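Print this page | E-mail to a friend
14 shares | 3 comments

Felesora library opens again after long repair

April 2, 2025
By Sølve Lie

The public library in Felesora opened its doors again this morning, after it was closed since December because of water damage in the roof. Over 34 people were waiting on the steps before opening time, many of them with bags full of books which they had kept at home during the winter.

The water came in above the reading room on the second floor after a night of heavy rain. The staff moved 3802 books down to the ground floor, and most of them were saved. The local history shelves had the worst luck, and a part of the old parish maps is still with a paper repair workshop in Messina.

The roof work was done by the building firm Treltex. It took longer than planned, as the old beams under the tiles were in worse condition than the first inspection had shown. The town has not yet published the final cost.

"We knew that people missed the place, but I did not expect a queue," said head librarian Dinesh Ranasinghe. "One man returned a cookbook and borrowed the same cookbook again two minutes later."

There will be no fines for books that were due during the closed months. Readers have four weeks to bring them back, either to the desk or to the box by the side entrance on Adania Street. Books ordered from other libraries should be handed in at the desk only.

Opening hours are the same as before, but the reading room will close one hour earlier than the rest of the building until the new lamps are in place. The children's corner has moved to the ground floor, next to the newspapers, and will stay there. Some of the regular newspaper readers are not completely happy with this – Ranasinghe says he will look at it again after the summer.

The language café also starts again, in the small room behind the desk. It is free, and it is not necessary to sign up.

Comments (3)

marit_h
Good news! Are the large print books back too? My mother has read everything in the house twice.

Oldtown reader
The newspapers should have stayed where they were. It was the only quiet corner with a window.

P. from the hill
@marit_h Yes, they are on the left when you come in. I borrowed two today.

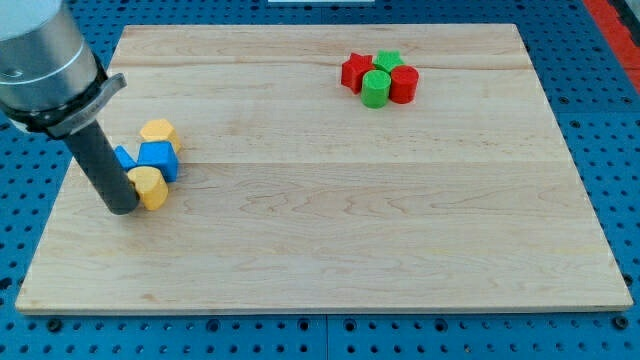
The lift is also in use again, but the door on the second floor closes quickly, so people with prams or walking frames can ask at the desk for help. Maps from the local history shelves can be ordered when they return from the workshop, and the library will put up a list by the entrance.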